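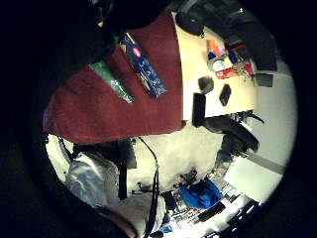 ## 4.3 Fitting the Flendex hose to the rinse tap

These steps apply to Skildale bench sinks with the 40 cm outlet. For the 51 cm outlet, see section 4.5.

1. Close the isolating valve under the sink -- a quarter turn clockwise.
2. Open the tap and let the line drain.
3. Unscrew the aerator by hand. If it is seized, use the grey key from the fittings bag, part 173.
4. Check that the rubber washer is seated flat in the hose collar.
5. Thread the collar on by hand until it stops, then tighten a further quarter turn.

**Caution:** Do not use thread tape on the collar. It lifts the washer and the joint will weep. 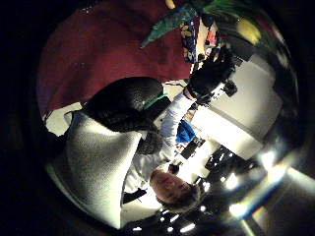

Mosoti writes that on older taps the washer needs a smear of silicone grease before step 5, or it twists as the collar goes home. Plumber's silicone grease is suitable. Petroleum jelly will swell the rubber.

6. Open the isolating valve slowly and run cold water for 5 minutes.
7. Dry the collar with a cloth and check again for drips.

**Note:** Bimidier adaptors have a coarser thread. Fit the brass reducer first (section 4.4), then return to step 4.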